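Shared kitchen on Skokano Street reopens to neighbors

WILOSVILLE - It took most of the winter and a good deal of borrowed elbow grease, but the shared kitchen at 1415 Skokano Street is open to the neighborhood again, and the folks who cook there could hardly be more pleased. The doors opened in April to a line of people carrying covered dishes, and by suppertime there wasn't a free chair to be had.

Longtime visitors will remember the old kitchen fondly, though perhaps not its counters, which had been patched so many times that you had to know where it was safe to set down a hot pot. The Hakell Neighborhood House, which runs the place, raised $2149 toward the work through bake sales and a chili supper, and a good many people gave their evenings on top of that.

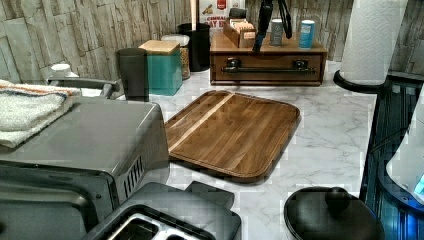 Cooks who use the kitchen had a say in how it was put back together, and what they asked for more than anything was a decent place to chop. Ivan Hordiienko, who teaches the evening soup class, had been lugging his own board back and forth on the bus for years, and he is happy to leave it at home now. The big wooden cutting board with the groove along its edge has the middle of the white marble-patterned counter to itself, and the canisters and jars are lined up at the back against the stone-look wall, close enough to reach with one floury hand while the other one stirs.

"I told them, give me room for the onions and I will not complain about anything else," Hordiienko said, laughing. "Then of course I complained about the shelves. But they were very patient with me, and now I think it feels like cooking in somebody's home."

The soup class has room for 20 people and is already full through the end of spring, with 26 names on the waiting list for the next one, so the house is looking at adding a second evening if another teacher can be found. Hordiienko plans to start his group off with borscht, then move along to a mushroom and barley soup that he says his mother would make whenever anyone in the family so much as sneezed. 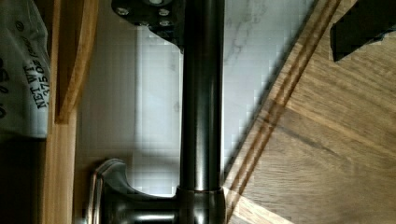

The kitchen's dark bronze faucet, with its curved lever handle.

Washing up is shared, as it always has been, and everyone who cooks is asked to stay until the last pan is put away. Families who would like to use the kitchen for a birthday, a canning afternoon or just a big pot of something can put their names on the sheet by the front door. There is no charge, but a bag of flour or sugar for the pantry is always welcome, and so are clean jars with lids that fit.

Parking is on Kuo Lane, behind the building.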